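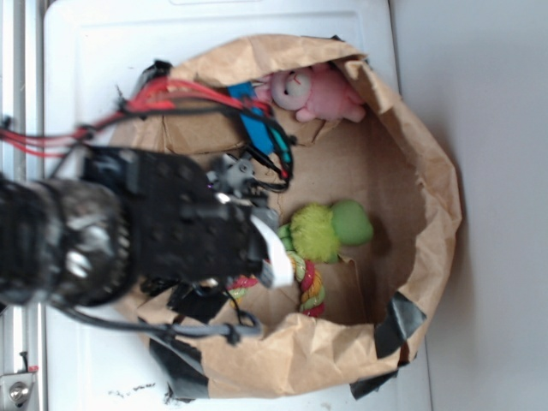 **Soft finger or stiff finger for picking plush toys out of a bag?**

posted by Pivport, Oct 1, 2020

Trying to pick a finger for a bin picking setup – arm comes in from the side over an open paper bag, toys in the bottom. Right now it's the stiff white finger. Plush is ok most of the time, the braided rope toy is a pain. Gets one strand and lets go on the way up. Ran 122 picks last night and most of the drops were the rope.

Have a set of soft silicone fingers from Vanhove sitting in a drawer, never mounted. Worth the swap? Or is it the angle? The bag is taped down, cardboard in the bottom, so it's not sliding much. Also my cables hang pretty low and I worry about catching teh rim.

**Hendrik Koster**

Swap them, takes 8 minutes. But do the rope and the plush as seperate runs or you won't learn anything. I did it all mixed in January and had to throw the numbers out.

Soft was better on rope for me, worse on the long shaggy stuff. Fur kind of slides on silicone. Stiff finger with a strip of grippy tape at the tip got me most of the way there for way less money, so maybe try that first. Same closing speed for both! Easy to forget.

Angle matters too. Coming in flat you only get the top strand. Tip it down more, go in next to the knot, close slow. If the tip touches cardboard back off 6 mm and then close.

Cables – tie them up along the arm before you do anything else. One drooping loop pulled my whole bag over, tape and all. Leave slack at the wrist though or you'll yank a connector.

**Brumadness**

had the same thing, more current on the gripper motor fixed it. didn't change fingers

**Pokville**

Wouldn't just crank the current, check how hot the motor gets first. Mine cut out after 8 picks in a row at the higher setting.

Never tried the Vanhove ones. If you do run both post the drop counts, rope only is fine. I've got a box of dog toys here and would like to know before I order any.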